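# Is the Valier two-arm kit worth it for table clearing at home?

**brunmont_buyer**

I'm looking at the Valier two-arm kit, sold in my area through Osei. The price I was quoted is $2,071 for the arms, grippers, wrist cameras and the base software. The table-clearing package is another $518 on top of that. I don't need it to cook or fold anything. I want it to pick up cups and flatware from a folding table in the living room and put them in a bin, and I want it to do that without me standing over it.

The listing says the kit handles "everyday tableware on any flat surface." My table has a shiny patterned top, and I've read that shiny tops give wrist cameras trouble. The listing has nothing on that. It also has nothing on thin items like forks, which lie almost flat.

I'd like to hear from people who have run one in a normal room, with furniture and clutter in the background. I have until the end of June to use the Osei discount, which only covers the package and not the arms. Things I want to know:

1. Can it pick up a light plastic cup without knocking it over? A demo at the Clornley store used a heavy mug, so I couldn't tell. The cups in our house are the thin see-through kind, like the purple one on this marble-pattern table.
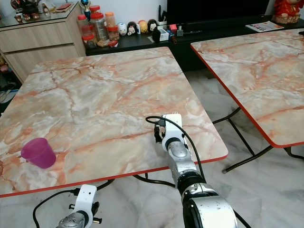
2. Does the fork grasp work out of the box, or do I have to record my own examples?

3. How long does setup take if you have never done this before?

4. Is the package worth the extra money, or can I get by with the base software?

---

**tilewright**

I've had the kit for 7 months, with the package for the last 5. Going through your list:

Cups are fine once you lower the grip force. The default is set for ceramic and it will squeeze a thin cup out of round. Go to the gripper page, pick "light," and save it for both arms. They don't share settings, and I missed that at first. Approach height matters too. If the fingers come in near the rim the cup tips, so I set mine to close at the middle of the cup.

On shiny tops, the wrist camera is where you'll notice it. A busy marble print with overhead light on it gives you bright patches and colored veins all over the view, and the software can take a vein for the edge of something. The fingers on mine are glossy black, so they pick up glare as well.

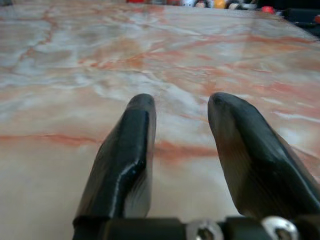
I fixed most of it by turning off the ceiling light closest to the table and using a lamp off to the side. After that I ran the surface calibration again with the table completely clear. The manual says to calibrate once. I would do it every time you change the lighting, and again if you move the table even a little. Folding tables get bumped, and the arm has no idea the top has shifted until you tell it.

Background clutter has not been a problem for me. You draw a work area in the software and it ignores whatever is outside the lines. Keep the line a couple of inches inside the table edge.

Setup took me one long evening, and most of that was cables. Leave enough slack at the gripper for the wrist to turn all the way, and strap the rest along the arm. Mine snagged twice before I got it right.

The package is worth it if you want forks. If you only want cups, save the money.

---

**two_drawer**

I sent mine back, so take this with that in mind. Cups worked. Forks worked when they were lying at the angle it liked, and the rest of the time the fingers closed on the table or slid along the handle. Osei took the return without any trouble, but I had to pay shipping and the box is heavy.

If you can get a second visit at the Clornley store, bring your own cup and your own fork and ask them to run both. Put the fork down at a slant, with the handle toward the arms, and leave the cup well off to the left so the arm has to work at both ends of the table. A layout like this one tells you more than the store mug will:
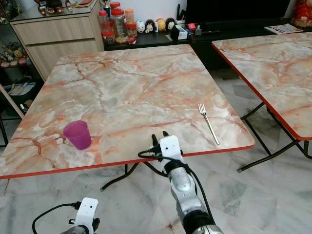 **Does the package let you record your own fork examples, or only use the ones it ships with?**

You can record your own. You guide the arm by hand through the grasp, save it, and repeat with the fork turned a different way each time. The base software plays back fixed moves and won't learn from what you record, so this is the main thing the $518 pays for. Recordings stay on your own computer unless you turn on sharing.

I gave up before I had recorded very many, so it's possible I would have had better luck with more patience. tilewright is right about the cables.

---

**hallway_outlet**

Check that your table doesn't wobble. Mine did and I blamed the software for a month – a folded piece of cardboard under one foot fixed it. No opinion on the package, I only have the base version and use it for cups.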